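Urcombe Regional Airport
Apron Safety and Passenger Escort Program
Progress report to Wragg, second reporting period
Prepared by Iraklis Deligiannis, 14/10/2023

Status

Work on the walking routes between stands and the arrivals door is on schedule. Routes 1 and 2 are painted and in use. Route 3 is marked out, but final paint is waiting on a drainage repair next to the stand. The ground handler, Braneo, has trained 40 ramp staff in the revised escort procedure. Refresher sessions are set for March.

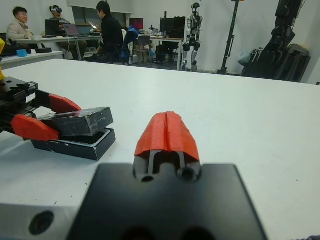
Spare parts for the route beacons were checked against the packing list and the count was correct. The replacement lenses came from Fludadbridge in two shipments, the second of them nine days late. Small items go missing on the ramp, so stores will keep each part in its original packaging until issue. Loose wrapping must be binned indoors. Plastic film is a known debris hazard near engines, and two of the debris reports in this period involved it.

Passenger holds

The procedure for stopping passengers on the aircraft stairs was rewritten. The old text let either the handler or the airside duty officer call a hold, but did not say who could lift it. Under the new text, the party that calls the hold lifts it by radio on the ramp channel, and the cabin crew repeats the message back. We held 3 practice runs. In one of them the rear stairs did not receive the call, and a second handset is now issued to the rear escort.

Spending

The period budget was 2255, of which over 850 went to paint and surface preparation. The rest covered beacons, handsets and training hours. No transfer between budget lines is requested.

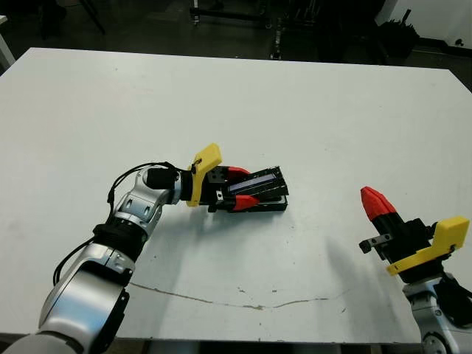 Next period

Complete Route 3 after the drainage repair. Repeat the hold exercise after dark with both sets of stairs in use. Agree with Braneo on a single form for escort faults, to replace the two now in circulation. Submit the revised apron map to Wragg for comment before it is printed.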